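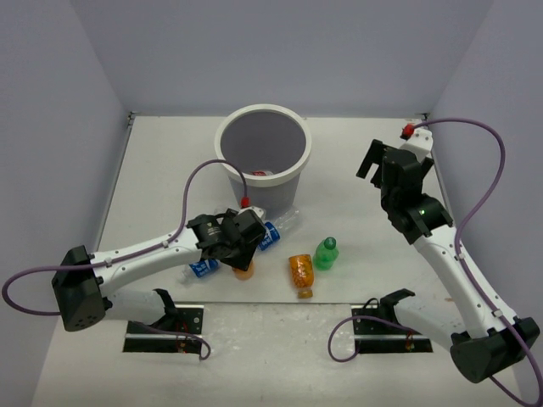 Unit 3: Sorting household plastics by resin type

Module leader: Conceição Magalhães
Revised 26th September

3.1 Scope

These notes cover the identification and separation of plastics from domestic collections, from the kerbside to the baled product. Chemical recycling is dealt with in Unit 5. Students should have read the Unit 2 notes on density and melting behaviour.

3.2 Resin types

Most rigid household packaging is made from one of the following.

PET (code 1). Drinks bottles, some food trays. Denser than water, so it sinks. Clear grades fetch the best price.
HDPE (code 2). Milk bottles, detergent and shampoo bottles. Floats. Natural and coloured grades are normally baled apart.
PP (code 5). Caps, tubs, takeaway containers. Floats.
PS (code 6). Yoghurt pots, some cutlery. Solid PS sinks slowly; expanded PS floats.

The number in the triangle identifies the resin only. It does not show that the item is accepted locally, and students lose marks every year for writing that it does.

3.3 Float-sink separation

Flake is fed into a water tank. Polyolefins rise and are skimmed; PET and PVC settle and are drawn off at the base. The method cannot split PET from PVC, as their densities overlap. It also cannot split HDPE from PP without a change of liquid. Fillers alter the result: a PP tub with a heavy chalk loading may sink.

3.4 Near-infrared sorting

Items pass under a lamp on a belt and the reflected spectrum is compared with stored references. Air jets then divert the chosen resin. Three causes of error come up in the exam:

– carbon black pigment, which absorbs the signal
– full-body sleeves, where the sensor reads the sleeve and misses the bottle
– overlapping items on the belt

Sleeves are best taken off before the sensor. Multilayer trays remain a problem – the reading depends on which layer faces up.

3.5 Contamination

Contamination is reported as a percentage of mass:

contamination = (mass of non-target material ÷ total sample mass) × 100

Worked case: the Talta bale sample has a total mass of 503 kg, of which 84 kg is non-target. Contamination is 16.7 per cent. Weigh liquids separately and state whether they are included in the total.

3.6 Coursework

Complete the Talta data sheet and submit it with a written comment of no more than two pages. Hand work to Abílio Falcão in the materials office. Queries on the density columns go to Ermelinda Valente.

Search unit notes
Enter keyword

Related notes
Unit 2: Density and melting behaviour
Unit 4: Washing, drying and extrusion
Unit 5: Chemical recycling
Lab sheet: Flame and float tests
June resit guidance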